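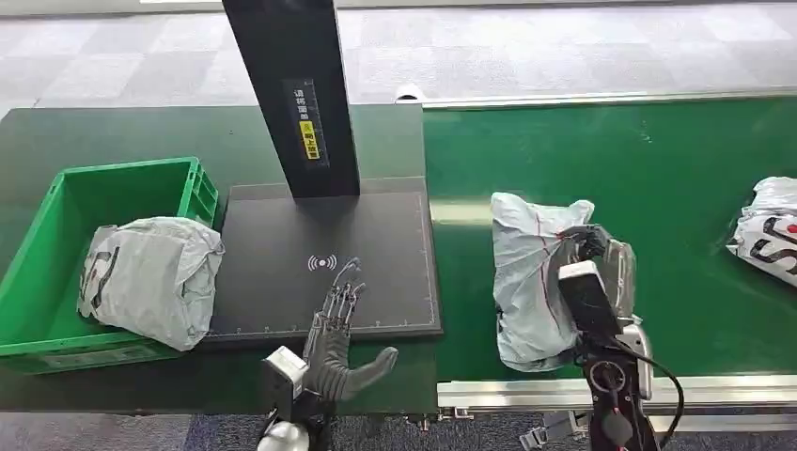

Open day at Bech seed house, Windlow

The Idgate allotment society went to the Bech open day in September. Bech sells vegetable and flower seed by mail and supplies a few garden shops. The company opens its site to the public once a year, and we had missed the last one, so there was a good turnout from our side. These are my notes for members who couldn't come.

Getting there

We took the 501 bus from Idgate. The ride takes 45 minutes and the stop is at the Windlow feed store, a short walk from the gate. There is parking in the mown field behind the greenhouses, but it slopes and the lower end was soft. Entry is free. Tours leave from the front office, and you put your name on a sheet for the one you want. The morning tours filled up first.

Bring boots. The paths between the trial beds are bare soil.

The trial beds

The first stop was the trial ground. Dagný Kvaran runs it and took our group around herself. Bech lists over 1,000 varieties in its catalog but grows only a part of them on site. The rest come from contract growers, and a sample from each lot is sown here to check that it comes up true to type.

The beans were nearly finished and had been left on the poles to dry. Dagný opened a few pods to show us the stage she wants, when the seed can't be dented with a thumbnail. If rain is forecast for several days she pulls the whole plants and hangs them in the barn. Several of us pick ours too early, going by this.

Squash gets more trouble than anything else on the place. The plants cross easily, so the flowers used for seed are taped shut the evening before they open, pollinated by hand in the morning and taped again. The fruit is tagged at the stem. After picking it sits for weeks before anyone cuts it, and she said the seed fills out during that time. I have always cut mine the same week.

There was a row of a pale leek called Wavby that most of us had not seen before. It is short and thick and is supposed to stand in the ground until spring. It is slow from seed, so sow it early and don't expect much before midsummer. I ordered a packet.

Cleaning and drying

Seed from dry pods goes over screens first and then past a fan. The screens are old, with wooden sides, and the mesh size is written on each one in pencil. Heavy seed drops close to the fan and chaff blows to the far end. They run each batch through twice. Lettuce is the slow one, because the fluff is nearly the same weight as the seed.

Tomato seed is handled wet. The pulp is left in buckets until it ferments, then rinsed, and the good seed sinks. The room smelled strong enough that part of our group waited outside. From there the seed goes onto trays in a drying room that is kept cool, with a steady draft. Dagný does not like ovens or radiators for drying and asked people at home not to use them. 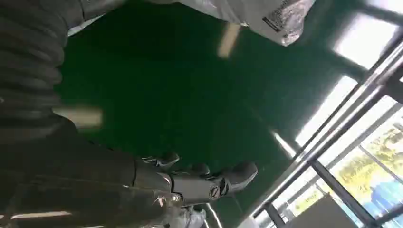

Page last changed: 2019-12-21

Germination tests

Unnur Þorgeirsson does the testing, in a small room beside the drying room. Seeds are set in rows on damp paper, the paper is rolled up, and the rolls stand on end in a cabinet. Each lot gets four rolls. She unrolls them on fixed days and records what has sprouted, and also what has sprouted badly, with a bent root or no root. Those go down as failures even though a gardener might see a shoot and be pleased.

Lots that fall below the company's own standard are not packed. Older lots that pass are tested again before each season.

I asked about parsnip, which fails for many of us every year. Her answer was that parsnip seed is short-lived and we should buy fresh each winter and throw out what is left. She keeps onion and leek seed no more than two years at home. Tomato and cabbage she keeps much longer. For storage she uses a jar with a tight lid, in the coldest room of the house, and she lets the jar warm up before she opens it.

You can run the same test in a kitchen with a folded paper towel in a plastic bag. Write the date on the bag.

Orders and mailing

The last part of the tour was orders. The rush is from January to March, and the catalog goes out just ahead of it. Seed packets are filled in advance, but potatoes and onion sets are weighed for each order and go separately once the hard frosts are past. If you order potatoes together with seed, you will get two parcels, and the second one may be a month behind.

Seed goes out in soft plastic mailers. A member of our group asked about paper. They had tried it and had complaints about wet packets from people with outdoor mailboxes. 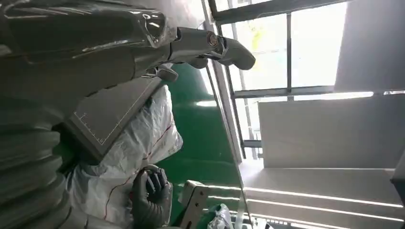 Gray panel and crumpled white plastic sheet, Bech.

The shop and lunch

The shop is in the old stable. Garlic was the main thing on sale that day, both hardneck and softneck, sold by the bulb from open boxes. Prices were the same as in the catalog, but you save the postage. There was also a table of last season's seed at half price. I bought broad beans and kale from it and left the parsnip alone.

Lunch was soup and bread in the barn. It ran out early, and the people on the late tour had to make do with cake. Next time I would eat before the tour.

The bus back was late, and we stood at the feed store for a while with the garlic.

Group order

We are putting in a group order to Bech again this winter. The list is in the Idgate hut, on the clipboard by the door. Write the catalog number as well as the name, as there are two kales with almost the same name and we got the wrong one last time. Potatoes go on the separate sheet underneath. Please pay when you sign up.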